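Threads > Health > Everyday Complaints > Sleep

Search posts and people Go

Jun 27, 2021

1/ So I have now tried the thing everybody keeps telling me to try for sleep. Magnesium, the powder kind, stirred into warm water before bed. I went in with low hopes and I'd like some credit for going in at all.

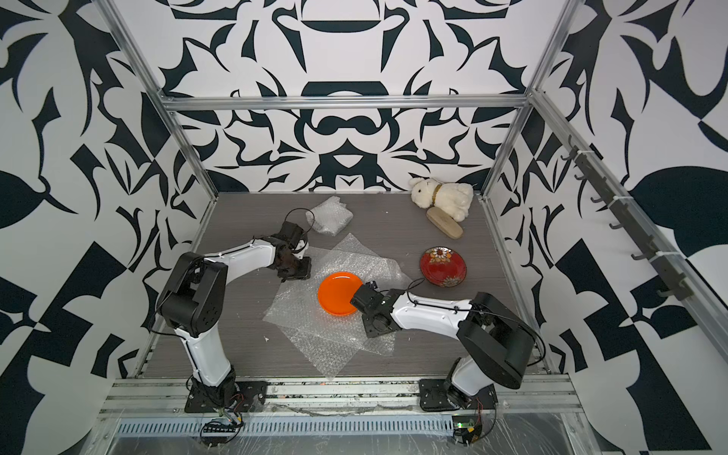
2/ Background for anyone new. I fall asleep fine. Then my eyes pop open at some awful hour and I lie there going over a phone call I had with the water company last October. My legs get twitchy. I get up feeling like I've been dragged.

3/ The powder is called Didus. I bought it at the drugstore in Mitby because it was on the end shelf and the lid had a moon on it. I'm not proud of how that works on me.

4/ First night: slept straight through. I will admit I lay in bed the next morning feeling smug and planning who I'd tell.

5/ Second night: awake before the birds, legs going, water company. So much for that.

6/ Here's my problem with "it worked the first night." I'd also mowed the lawn that day, skipped my afternoon coffee and eaten supper early. If I'd worn a blue shirt you could make the same case for the shirt.

7/ The Didus website says 2,026 people "reported better rest." Better than what? Reported to whom? Did they get a free tub? I looked for the small print and found a page about the founder's hike.

8/ I asked the pharmacist, who was nice about it. She said some people feel it helps, the proof is thin for folks who aren't short on it, and did I take anything else. I do, a blood pressure pill, so she looked that up before I'd even finished the sentence. More useful than the entire website.

9/ She also asked how much coffee I drink. I said two cups. She asked how big the cups were. I changed the subject.

10/ Fine, the cups. I have a travel mug from the Gevbridge clinic health fair and I filled it with water and poured it into a measuring jug. 700 milliliters. I had been calling that a cup. For years.

11/ Before anyone gets excited, I don't think that settles it either. My sister drinks coffee after supper and sleeps like a sack of flour. But I can see it's a better suspect than a shortage of moon powder.

12/ Side note – the stuff tastes like a lemon that's been in a drawer. It says "light citrus." It also doesn't dissolve. You get a layer at the bottom and then you have to decide what kind of person you are.

13/ Second side note. It does something to your stomach. I'll leave it there. The tub mentions this on the back, under the fold of the label, where you'd need good light and a reason to look.

14/ Somebody is going to tell me I had the wrong kind. There are a lot of kinds, and each one has a crowd swearing the others are junk. When I asked for help picking last time, I got a different answer from every single person and one of them was selling it.

15/ Same thing went on with the cherry juice. Same with the socks. I still have the socks. They're decent socks.

16/ What I'm doing now: coffee before noon only, in a normal mug. No powder. One change, so that if something shifts I have half a chance of knowing why. I gave it a few nights before posting. Two were good, the rest were the usual, and I had a headache you could have hung a coat on.

17/ The headache has eased off. Still waking up, but not every night, and the legs are a bit quieter. Could be the coffee. Could be that the heat broke. I'm not putting it on a lid with a moon.

18/ I've got a regular checkup coming at the Tsegaye Street office and I'm going to bring up the legs, which I should've done in the first place. I put it off because I figured they'd say "drink less coffee."

19/ The tub is still mostly full and sitting on top of the fridge. Not giving it away, please stop asking. I'd feel responsible.

Comments

rainbarrel_k
Wrong kind. You want the capsules.

oldporchlight
Please do mention the legs. Mine were twitchy for ages and it was low iron. Might not be you at all but it's an easy blood test.

thread author
@oldporchlight Thanks, that's going on the list. @rainbarrel_k see 14.

tuba_mom
I did six weeks of the powder and slept great, but I also quit a job I hated that month so who knows

halfdozenhens
The mug thing sent me to my own kitchen to check. I'm not posting the number.

rainbarrel_k
I read 14. Still the wrong kind.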